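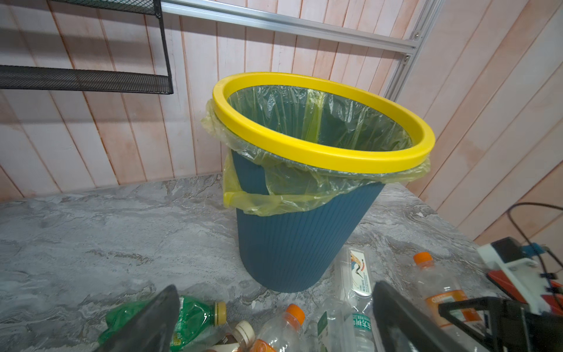
Budgeting for a robot workcell means adding up what it costs to buy, set up and keep running a robot arm and everything it needs around it. I've helped put together three of these budgets at Skullcombe, and the arm is the line everyone argues over while the small stuff sneaks past. Take a bottle-sorting task: you need a counter, a rail frame, a trash can with a bag clamped under its yellow rim, and a handful of plastic bottles lying in front of it, most with caps on. Cheap things, sure, but they all belong on the list!

Fixed costs

These are the things you pay for once: arm, gripper, mounting brackets, framing and the work surface. On our last build the framing and shelving came to $907, and I'd left it out of the first draft completely (Agata Ferri caught it, thank goodness). The wrist camera was another $211. Ask for shipping as its own line – Dillent folded it into the gripper price and we couldn't compare quotes.

Running costs

Bags, fingertips, cables, spare fasteners and somebody's time to reset the counter between runs. Reset time is the big one for me. Tsutomu Tamura plans it as hours per month, and I've copied his sheet ever since.

Reserve

I like to hold back $3,000 for a small cell. Thomas Mazza thinks that's too much, and on a second cell he may be right, as you already own the tools and the leftover rail. On a first one I'd keep it.

Timing

Order the gripper before the furniture. Ours was promised for December and the counter sat waiting for it well into the next quarter, so leave yourself some slack and get the delivery date in writing.

See also: Leasing and rental; Spare parts planning; Gripper selection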